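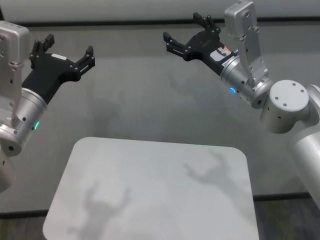 *Slide 1 - white top, rounded corners. Leave it up while people sit down.*

28 September 2020, Hanham evening group. 3 slides' worth of talking, then questions. Water on the left side of the lectern this time!

**Start**

Hi everybody, thanks for coming out on a Monday. I'm going to talk about baskets for most of an hour, and I know how that sounds. (Wait. Someone usually laughs.)

But I want to start with the surface first. Before I bring a single basket into a room, I clear one flat place and I make it as plain as I can. White is my favorite. You put a thing down on plain white and you can see it properly - its shape, whether it leans, whether the rim is bent. On a busy tablecloth you can't see any of that, and you end up deciding you love something when really you just love the tablecloth.

I learned this at Vrabec, which some of you will remember, the housewares store with the terrible parking. I worked the floor there for 8 years. We had a display that was crammed full, baskets inside baskets, and people would walk around it and leave. One December we ran out of stock and put a few pieces out on a bare white stand, and people started picking them up and asking me questions. I've been clearing tables ever since.

Ask the room: who has a flat surface at home that's clear right now? Hands up. (Don't tease anyone. Last time I teased a man in the front row and he didn't come back after the coffee.)

**What to look for**

OK so, baskets. I get asked about wicker all the time, and I love wicker, I grew up with it, but it snags sweaters and it sheds little bits on the floor and if you have a cat, good luck. For a basket that works every day I'd send you to flat synthetic weave. You can wipe it. You can shove it with your foot. Mine from Bonon has been shoved with my foot since I moved in and it's still standing up straight.

Look at the base before you look at anything else. People shop from the side, the way they'd see it in a catalog, and then they live with it from above! You'll be looking down into that thing every day while you hunt for a glove.

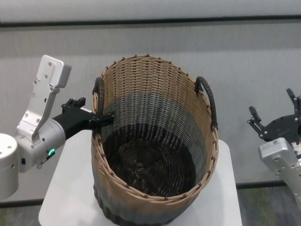
So get right over it and look in. I like a coil at the bottom, going around and around from the middle, and I like it dark, so dust and lint don't bother you between cleanings. Then let the color get lighter as you come up. A tan band at the rim, gray through the middle, something like charcoal near the floor where the scuffs go - that will sit happily next to almost any furniture you own. You don't have to match it to the couch. Please don't bring the basket back because it doesn't match the couch.

Handles. Two of them, on opposite sides, fixed to the rim, and wrapped. An unwrapped handle on a heavy load will leave a line across your fingers. Pass around the two loose handles from my bag here, let people squeeze them. (GET THEM BACK. I lost one at the Somora talk.)

Shape - tall and round for soft stuff, blankets, scarves, the yoga mat you're going to use. Low and square for anything with a spine, like magazines. A tall basket full of magazines is a well. You'll never see the bottom ones again.

**The emptying bit**

If I'm running long, cut straight to this.

Take everything out once a month. Put the basket up on your clear surface, tip it, look at what was down there. Mine last month had a tape measure, one slipper and a phone charger for a phone I gave away. Put back what you used since the last time. The rest goes somewhere else, and I don't mind where, as long as it isn't a second basket.

I do this in 10 minutes with the radio on. My sister timed me because she didn't believe it.

Somebody will ask about lids. I'm against lids in a living room and fine with them in a bathroom. Somebody will also ask about price, and I say set your limit before you go in the store, and check the handles on the cheap ones.

**Questions**

Lights up. Repeat each question into the mic - the back rows at Hanham can't hear the front.

Sign-up sheet for the drawer talk is by the door. Bring more pens.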